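Visiting Zamitz for the spring weekend – what is worth doing with two children and no car?

Posted in: Days Out and Events > Spring > Family
5 min read

mossybank

We are coming to Zamitz for the spring weekend in March 2024 and I would like some advice from people who live there or have been lately. There are four of us, two adults and two children aged six and nine. We arrive by train late in the morning on the first day and leave after lunch on the third. No car.

The official programme has the lantern walk, the street market on the old quay, the model boat races and an open evening at the Oltell gallery. It gives times for most of these but says very little about whether you have to book, or how long each thing goes on for. I have written to the tourist office twice and had the same standard reply both times.

What I would like to know:

Does the lantern walk need tickets, and is it too late in the evening for a six-year-old?
Is the market worth a whole morning?
Is there anything indoors if it rains, apart from the swimming pool? We did the pool last time and the younger one got an ear infection.
Where do people eat with children before the walk starts?

We have rented a small flat near the station with its own kitchen, so we don't have to eat out for every meal. We last came in 2015, before the nine-year-old was walking, and I gather a fair bit has moved since then. I remember a carousel by the bridge but can't find any mention of it now.

Thank you in advance.

harbour_lights

I live on the north side and have done the weekend most years.

The lantern walk is free but you do need a wristband. They give out 1000 of them and when they are gone you can still watch from the pavement, but you can't walk in the procession itself. Wristbands are handed out at the information hut by the bridge from ten in the morning on the first day. If your train gets in late in the morning, go straight there with your bags. Last year there were still some left at two o'clock, but the year before they had run out by lunchtime, so I would not leave it to chance.

The walk sets off at half past six from the top of Alarcón Street and goes downhill to the water. It takes 50 minutes if you stay with the band and less if you go ahead of it. A six-year-old will manage it. There are steps near the bottom, and if you have a buggy you need to turn left at the chemist and rejoin by the boathouse. Lanterns are sold at the start but they are flimsy and the handles come off. You are better off making your own or bringing a torch with coloured paper over the end. Real candles have been banned for some years.

The market is not a whole morning. It is one row of stalls along the quay, then a few more round the corner by the fish shed. An hour is plenty unless you like old tools. The good part is the far end, where the growers sell bulbs and early plants. Take cash – hardly any of the stalls have a card machine, and the only cash machine on the quay tends to be empty by noon.

The model boat races are on the second day, on the pond behind the sports ground. Children can enter on the day. You are given a plain hull and some paint, and they race them at three. My two liked this more than the lantern walk. The paint does not wash out, so old clothes.

For rain, the Oltell gallery is small but has a drawing room for children on the ground floor, open both afternoons. The evening opening is aimed at adults and gets very full. There is also the tram shed at Unenmont, 20 minutes on the bus from the station, where you can climb on the old trams and sit in the driver's seat. The last bus back is earlier than you would expect, so check the board at the stop when you get off.

The carousel went for repair and has not come back to the bridge. It now turns up at the September fair instead, up on the common.

As for eating, the places on the quay stop taking tables at five on the night of the walk and only do food to carry away. With a kitchen near the station I would have something simple in the flat at half past four and then go up. Pasta or eggs, nothing that takes long. You can get chips at the bottom afterwards.

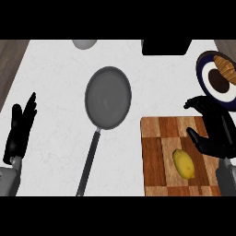 tollgate7 agrees with most of that but says the wristbands are now also given out at the railway station, from a table next to the ticket office, so there may be no need to carry bags down to the bridge. Worth looking there first. Also says the bottom of Alarcón Street was being dug up after Christmas and the walk might come down the parallel road this year, in which case there would be no steps at all.

ninepins

went last year, it rained both days and was still good. market is overpriced. the Unenmont trams are the best thing by miles, my son would not get off. bring wellies for the pond as the grass gets churned up. don't know about tickets, we just turned up for the walk and stood by the boathouse

mossybank

Thanks all, very useful. We will try the station table and then the bridge. I think we will do the boats on the second day and keep the trams for the last morning, provided the bus runs early enough. Does anyone know if there is somewhere to leave bags at Unenmont, or do we have to go back to the station for them?

Tags: Zamitz, spring weekend, lantern walk, with children, car-free

Contact the moderators | House rules | © Days Out Help Board and its members | Back to top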